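Speaker notes – "A Year of Paper, and Where to Put It"
Cundura community hall, 2 June 2018
Smaranda Mihăilă

Opening (wait until the tea trolley has stopped rattling)

Hello everyone, and thank you so much for coming out, especially those of you who drove over from Zulu Road with all the roadworks. When I was asked to talk about household papers I said yes very quickly, and then I went home and looked at my own hall cupboard and very nearly rang back to cancel.

Tell them the number now. When I finally emptied that cupboard I had 537 sheets in it, and I know that because I counted them one evening in a fit of temper. Over 400 went for recycling. Pause here, people usually groan.

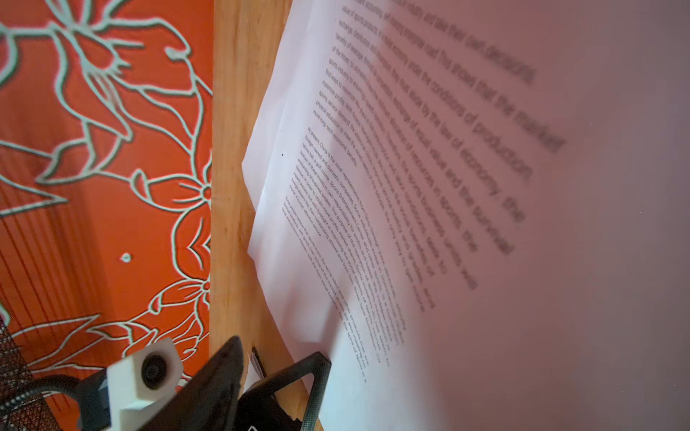
Sorting starts with getting every sheet flat and face up, and I would ask you to do that before you read a single word, as reading is where the afternoon disappears. Paper that has lived in a drawer or the bottom of a bag has opinions of its own by the time you meet it. Look at the edge of this printed sheet, with its soft folds and the way it curls up off the surface – you can't stack that neatly, and if you try, your pile leans over by teatime. Smooth it out with the side of your hand, put a heavy book on top and carry on with the next. (I use my mother's dictionary. Mention the dictionary only if we are running early.)

While I'm on the subject, do pick somewhere you like sitting. I'm very fond of a bit of bright orange with flowers on it, and I get through far more paperwork near a cheerful pattern than I ever did in the box room.

Now the timer. Set it for 15 minutes and stop when it rings, even if you are enjoying yourself. Four goes of that makes 60 minutes, and I have never met a pile of post that needed more than an hour in one day.

Ask for a show of hands: who keeps instruction booklets for things they no longer own? Mine was a Julilell bread maker. I had the booklet in three languages and the bread maker had gone years before.

What to have on the table is a shorter list than the shops would like. You want something blue, or any colour you'll spot at once, for the papers that are staying, and a pair of scissors over at one side for coupons and address labels. Sweets are allowed. I'm a great believer in a bag of M&M's within reach.

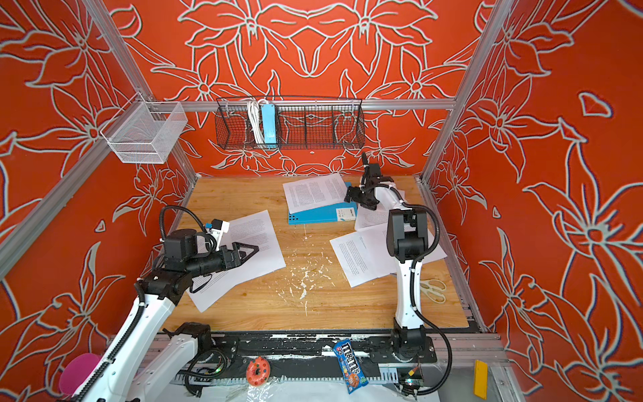

Keeping it going

Hand out the Gudance sheets at this point and give people a minute to find their glasses.

One tray by the door, emptied once a week. If you miss a week, empty it the next, and please don't buy a second tray.

Questions, then raffle. Remember to thank Cundura for the hall and to give back the key.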